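Posted in January by Nic Aodha

I have fallen completely for sifting flour. I know, I know. For years I skipped that line in every recipe and felt rather clever about it, and then over the Christmas break I made my gran's old sponge properly, start to finish, and it came up so light that I made another one the same evening just to check!

So this winter has been all about flour. I've been buying it from the mill shop at Clulolgate, which is a bit of a trek on the bus but such a lovely place. They sell it in big paper sacks and in smaller bags folded over at the top, and the whole shop smells like the inside of a bread bin. I came home with a wholemeal, a plain white and a rye I have no idea what to do with yet (ideas very welcome, I've only ever eaten rye as crispbread).

The wholemeal is the one that really got me into sieves. If you put it through a fairly fine mesh you get most of the bran left behind, and what falls through is a creamy, speckled flour that makes wonderful scones. I keep the bran in a jar and roll loaves in it before they go in the oven, or throw a spoonful in my porridge.

My favourite scones at the moment are cheese ones, with a good strong cheddar and a pinch of mustard powder. Rub the butter in with cold hands, don't fuss over the dough, and pat it out thicker than you think you should. I used to roll mine far too thin and wonder why they came out like biscuits. Mine get 13 minutes in a hot oven, on the shelf above the middle, and I eat the first one standing up.

I've also got much pickier about mesh. A round one that sits flat over a bowl is what I like best, with enough of a rim to tap against the heel of your hand. Tapping beats shaking every time – shaking puts flour on the floor, the kettle and the cat. 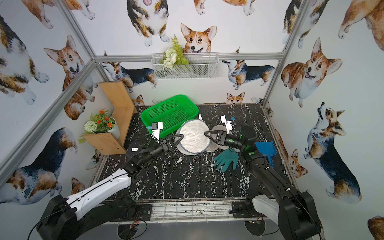
Looking after a sieve

I was hopeless at this until recently. If you've only had dry flour through it, a good knock over the sink and a going-over with a dry pastry brush is plenty. Water turns whatever is stuck in the mesh to glue, and then you're there with an old toothbrush picking at it for half the evening.

If it does need a wash (icing sugar, cocoa, that time I strained raspberries for jam), use cold water first and do it straight away. Hot water sets the starch. Then stand it somewhere warm to dry, and give it longer than seems reasonable before you stack anything on it. I leave mine on top of the boiler overnight.

Next on my list is a honey cake from a little spiral-bound book called Varnis that I found in a charity shop, with somebody's pencil notes all down the margins. Next to the honey cake it says "sift twice, more ginger" and I fully intend to do both! The recipe wants two tins and a whole night of resting before you cut it, so I'll have to hide it from myself.

I'm going back to Clulolgate for more wholemeal before the month is out, and if they've got spelt in I'm having some of that too.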